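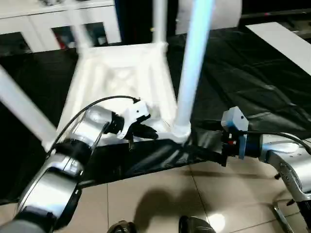 Good news if your garage looks anything like mine: Loltemstead is finally taking hard plastic again. Starting in July the drop-off lot on Vondinero Road will accept the big rigid stuff that never fit in the curbside cart, meaning lawn chairs, buckets, stools, pipe, laundry baskets, storage tubs with the one missing lid. I have been hoarding mine behind the water heater for longer than I'd like to put in print.

The town stopped taking it two winters ago when the old hauler dropped the route, and ever since then it has been trash or nothing. Plenty of people went with nothing. Drive down any alley on the east side and you'll see what I mean (my own alley included, sorry neighbors).

The new deal is with Rimisetti, a small hauling outfit that already picks up cardboard from the downtown shops. The council approved it last week after a petition with 1,204 names on it, and if you've ever tried to get people here to sign anything that isn't about parking, you know that's a big number! Zarmeena Hayat started it on her porch with a clipboard. I called her up to ask how she felt and she laughed for a good while before answering.

"I wanted to get rid of six kiddie pools," she told me. "I run a daycare. They crack every summer, and every summer I'd stand there by the trash can feeling terrible."

She can bring all six, by the way. I asked.

Now the details, and I'll try to get these right because my inbox fills up when I don't. The lot will be open mornings, 8 to noon, and you drive in from the Vondinero side, not through the school. Town residents pay nothing for the first carload each month. After that it's $5 a load. There's a limit of 300 pounds per visit, which sounds strict until you try to picture 300 pounds of lawn chairs.

Pipe was the part I was most curious about, having redone my sprinklers last spring and kept every scrap. White PVC is fine, but it goes in its own bin, apart from the chairs and tubs. Hnat Palamarchuk, who owns Rimisetti, says it gets sold separately and one load of mixed-in pipe can get a whole batch of the other stuff turned away.

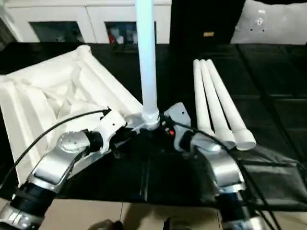 White PVC pipe with a multi-way fitting at the lower end.

You don't have to pull the fittings off, either. Palamarchuk told me his crew would much prefer to cut them off at the yard than have folks going at glued joints with a hacksaw in the driveway. What they do want off is metal: screws, hose clamps, casters, the little axle on a wagon. If a screw is rusted in and won't budge, leave it and tell whoever's at the gate.

Pieces longer than eight feet need to be cut down before you come. I have a few of those, and I also have a brother-in-law with a saw, so we'll see which of us forgets first. 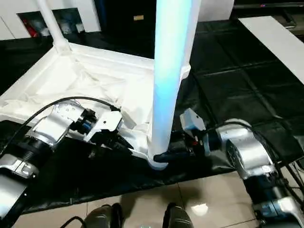
Do I have to wash everything first?
A quick rinse with the hose is plenty. They just don't want dirt clumps, paint that's still sticky, or anything that held motor oil or pesticide.

There's a reuse side to this too, and I think it might end up being my favorite part. Anything in decent shape gets set out on shelves by the gate, and you can take it home free. Palamarchuk ran a one-morning trial back in the spring, in the parking lot of the Ásgeirsdóttir bakery, and almost 200 cars came through. He says 89 pieces went right back out with new owners before lunch. I got there late and still came away with a planter and a very respectable bucket, plus a cinnamon roll, so I'm not exactly a neutral party here.
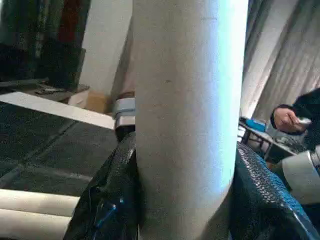 The one real complaint I heard at the council meeting was about the hours. Mornings only is rough if you work an early shift, and a couple of people from the cannery said so pretty loudly. The town says it will look at adding an evening once it sees how many people show up the first month. I'd like to see that in writing, but fine.

Still not accepted: foam of any kind, garden hoses, vinyl siding, car bumpers, and plastic bags, which can go back to the grocery store like always. Car seats are a maybe. Call the town office and ask for the public works desk, and have a little patience with them, they've been getting a lot of calls this week and at least two of those were from me.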